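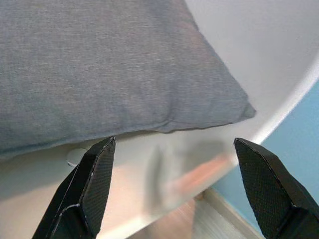
How do you stop a loose cushion from sliding about on a smooth, moulded chair? Put something with grip under it, and make sure the cushion is not bigger than the flat part of the seat.

Dear all,

I take the question from Bronwyn's message, which I quote lower down, and I put my short answer first for those who read on the telephone. Now comes the long one. Please forgive my English where it goes a little stiff.

I have lived with white moulded chairs for many years, first in Skustow and now in the flat in Tapley, and I have tried most of what people suggest. The difficulty is always the same. The seat is curved and smooth, the cushion is flat and square, and these two shapes do not agree. When you sit down, the middle of the cushion goes into the hollow and the corners are left resting on the slope. Each time you get up, the corners pull the whole thing a little forward. After one dinner it is hanging over the front edge.

> On Apr 10, 2025, Bronwyn Whitcombe wrote:
>
> Hello everyone,
> I have finally bought cushions for the white tub chairs and I am
> already cross with them. They are a slate blue, a sort of heathery
> weave, and I love the colour. But they will not stay put. I have tried
> double-sided tape, which held for one evening and left a sticky
> patch. Colin says to glue on Velcro but I do not want to glue
> anything to the chairs.
>
> The other thing is the seam. On two of them the edge has gone wavy,
> worst near the corners. Is this bad sewing or did I do it by washing
> them? I did them at 40 and hung them on the line.
>
> Has anyone got a way of keeping them in place that does not need
> glue?
> Bronwyn

First the sliding. What I use is the open rubbery mesh that is sold on a roll for lining drawers. Mine is from Sornov, but I think any make will do. Cut it smaller than the cushion by two fingers on every side, so that it does not show. Do not lay it in one big piece if the seat is deeply curved, because it will fold. I cut it in four strips and lay them from front to back. It costs very little and you can lift it out when you wipe the chair.

If you sew, you can go one step further and stitch the mesh to the underside of the cover with long stitches. I did this for six cushions. Use a thick needle and go slowly, as the mesh sticks to the foot of the machine. A sheet of baking paper between the foot and the mesh helps very much, and you tear it away afterwards.

I would not use ties on this kind of chair. There is nothing to tie them to, unless yours have an opening at the back. Maysoun Karaki told me that she passed a wide elastic under the whole seat, like a belt, and it worked for her, but her chairs are narrower than mine and I could see the elastic from the sofa.

About Colin's Velcro, I agree with Bronwyn. I once took glued Velcro off a white chair and the place stayed dull and grey. I tried a cleaning paste on it and made the dull place larger.

Now the seam. I cannot say from a message if it was the sewing or the washing, but you can test it. Turn the cover inside out and look at the seam without the filling. If it lies flat when empty, then the filling is too small or has moved away from the corners, and the cloth has nothing to hold it tight. Push the filling into the corners with the handle of a wooden spoon. If it is wavy also when empty, then the thread or the zip tape has shrunk differently from the cloth. Steam it with the iron, pulling gently with the other hand, and let it lie until it is cold before you move it. This does not always repair it fully. On mine the edge is still a little rippled near one corner and I have stopped looking at it.

For the next wash I would go down to 30 and dry them flat on a towel. Heathered cloth is often a mixture — the label should tell you — and mixtures do not like to hang heavy from one side.

One more point, on size. Before anybody orders, please measure the flat part of the seat and not the chair from rim to rim. I made this mistake with my first set, which I bought in October, and the corners stood up against the sides like ears. Pauline Mottram has a paper pattern for the round-backed type and she was kind enough to lend it to me. Perhaps she still has it, Pauline?

I have most of a roll of the mesh left. Bronwyn, if you come to the Flivutwood meeting I can bring you enough for all your chairs. Tell me only how many, and how deep they are from front to back.

With kind regards to all,
Wayne Dawber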